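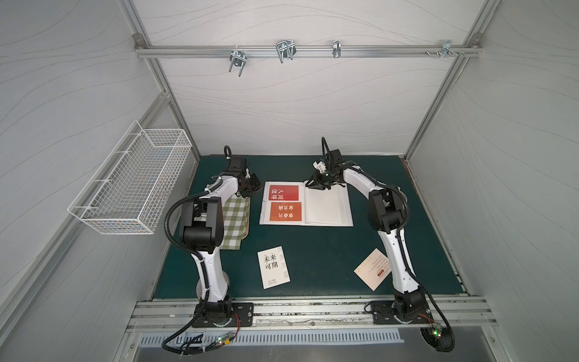 Velora — band and management meeting
9 Sep 2020, by video call

Present: Corentin Jacquet (vocals), Ragab (guitar), Grostolska (drums), Inex management, minutes by the bass player
Apologies: none received, though Ragab joined 30 minutes in

1. Last minutes
Agreed, except that Grostolska did not "welcome" the idea of a live album. She said she would listen to it. Corrected.

2. Reunion shows
Inex presented a plan for seven club dates in November. Asked which of the clubs had confirmed they would be open, Inex said two were "very positive." Neither has sent anything in writing. Grostolska asked why we would announce dates in rooms that are currently closed. Inex said fans need something to look forward to. The meeting noted that fans would also need refunds.
Decision: no announcement until there are signed contracts for at least four shows.

3. Public statement
Corentin read out his draft on why he left the band. It runs to 41 lines and the word "journey" comes up a lot. Ragab liked the honesty of it. Grostolska said it apologized to everyone except the road crew, who went unpaid for the last tour. Corentin said that was a management matter. Inex said it was before their time.
Decision: Corentin to cut it down and add a paragraph on the crew. Nothing goes online before all four of us have read it.

4. New songs
Ragab reports 10 demos finished. The rest of us have heard three, and one of those is a B-side with a new intro. He says the files are too big to send. He was asked to try anyway.

5. Money
Inex expects the reissue of the first record to "cover itself." No figures were shown. The pressing quote is from last year and leaves out shipping. Held over until we see a current one.

6. Other business
Old website still lists our former drummer. Inex to fix, as agreed at the last two meetings.
Corentin asked if the name Velora is legally ours. Inex believes so — to be checked with a lawyer before any shirts are printed.

Next meeting: when the contracts arrive.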